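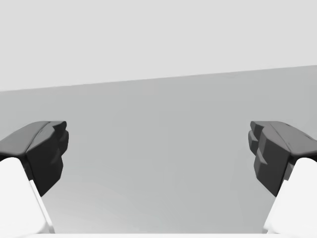 Tractors need fuel to pull a plow. Most burn diesel, but some can run on gas made from cow manure.
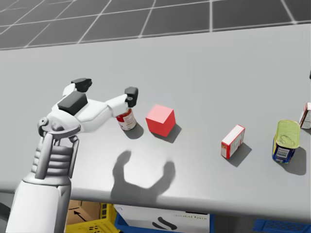

The manure goes into a sealed tank. Tiny living things eat it and give off gas. One farm tank can hold 900 gallons.
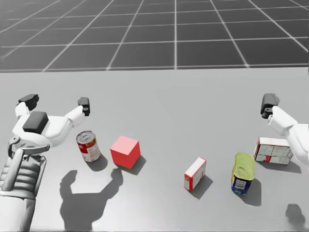
Orysia Tkachuk asks whether the tractor smells. It doesn't - the gas is cleaned first. 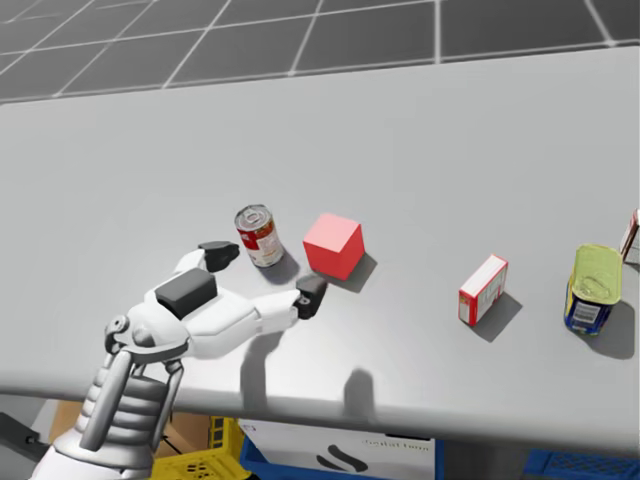 Gas has to be squeezed to fit in a tractor. The tank is a strong cylinder, the same shape as the soup can on the table, only much bigger.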